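3.2 Clutter Composition and Waste Placement in the Furnished Bedroom

The second room type in the study is a furnished bedroom of the kind let for short stays. The kitchen results in Section 3.1 were dominated by food residue and by items with a fixed storage place, such as plates and lids. Bedroom clutter behaves differently. Most of it is dry packaging, it accumulates on soft surfaces, and it is mixed with objects that belong in the room but have been moved. A tidying procedure for a bedroom therefore has to separate three classes before anything is carried: waste, displaced furnishings, and personal effects.

We follow the coding scheme of Du Plessis, with one modification. In the original scheme a bottle is always coded as waste. We code a bottle as waste only when it has been placed in or beside a receptacle, and as undetermined when it lies on bedding or furniture. The modification lowers agreement between coders slightly in the pilot material but avoids the premature disposal of drinks that an occupant intends to finish.

The layout is the Grarnon plan, in which the nightstand stands beside the head of the bed and a passage of open carpet runs along the bed. The receptacle is a round wastebasket without a lid and has no assigned position. It may be brought to the waste, or the waste may be brought to it. Earlier work on the Droston inventory treated the receptacle as fixed and recorded only the path of each item. We found this unsuitable for bedrooms. The bed is wide, its far side is hard to reach from the floor, and light packaging placed near the pillows is commonly moved in groups.

Each arrangement was coded on surface (bedding, furniture top, carpet, receptacle), on item class, and on contact with other items. Contact matters for packaging with a reflective finish. Crumpled foil and dark plastic lying together form a single heap in which the boundary of each piece is difficult to assign, and coders were instructed to record such a heap as one unit with mixed material. The full protocol allows 80 arrangements per room type, and the item catalog holds 1,000 entries. Percentage agreement on item class for the bedroom was 89, with most disagreements falling on heaps of this kind.

Carpet condition was held constant by running an Oreck upright over the open floor before each session. Bedding was not straightened between arrangements. A rumpled duvet hides small items in its folds, and leaving it as found was considered closer to ordinary use.

Figure 2 gives four states of the same bedroom. The framed print on the bed is coded as a displaced furnishing throughout.

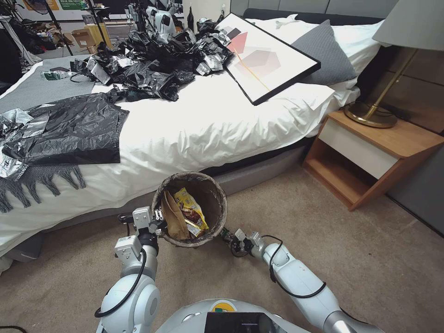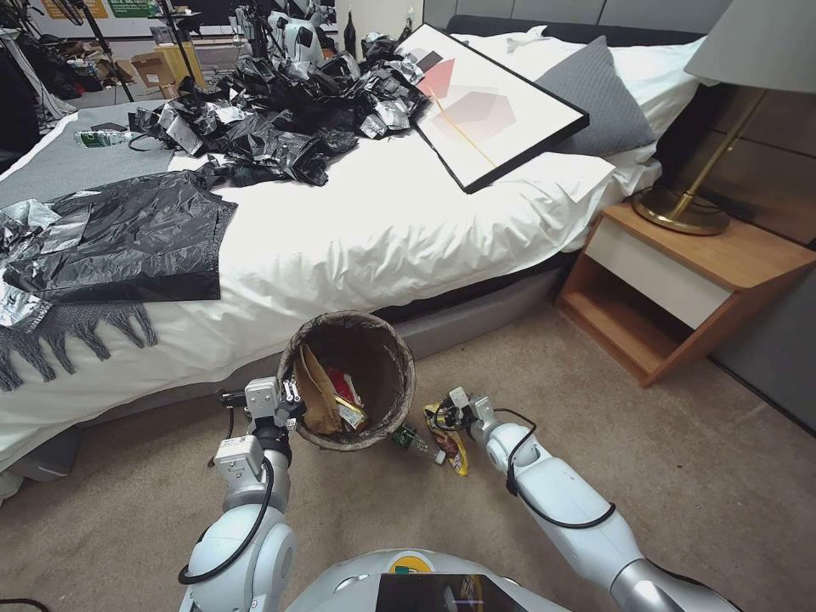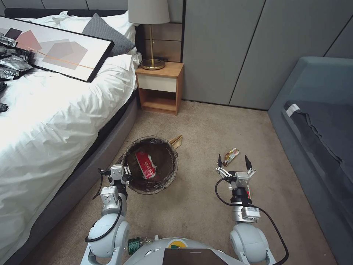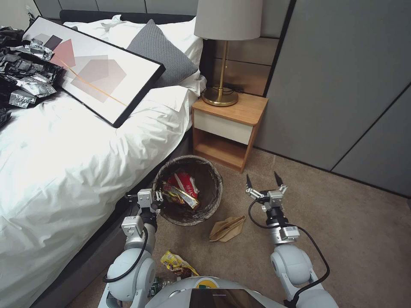 Figure 2. Bedroom states, in order of presentation: (a) wastebasket raised above the carpet with a paper bag and a snack bag inside; (b) wastebasket on the carpet at the foot of the bed, with a bottle and a fringed throw on the bedding; (c) foil packets gathered at one end of the framed print; (d) lined wastebasket between bed and nightstand, with further packaging on the carpet.

Two coding decisions require comment. The first concerns large flat bags. A garbage bag spread over a throw can be read as waste or as a container waiting for use. Nothing in its shape settles the matter, and the code "container, unfilled" is applied only when the bag is open at the mouth and stands apart from other plastic. All remaining cases are entered as waste with a secondary flag, so that they can be withdrawn from the analysis as a group.

The second decision concerns items on the floor near the receptacle. Distance alone is a poor indicator of intent. Packaging close to a wastebasket may have missed it, may have been taken out of it, or may have been set down while the basket was being moved. We record such items as "carpet, adjacent" and assign no direction of movement. The category is reported separately in the tables and is not merged with receptacle contents.

Displaced furnishings were excluded from the waste counts but retained in the surface coding, given that a large flat object on the bed reduces the area available for sorting and can itself become a surface on which packaging collects. A cushion at the headboard is coded as in place. A throw is coded as in place on either the bed or the sofa, as the Grarnon plan lists both as acceptable locations.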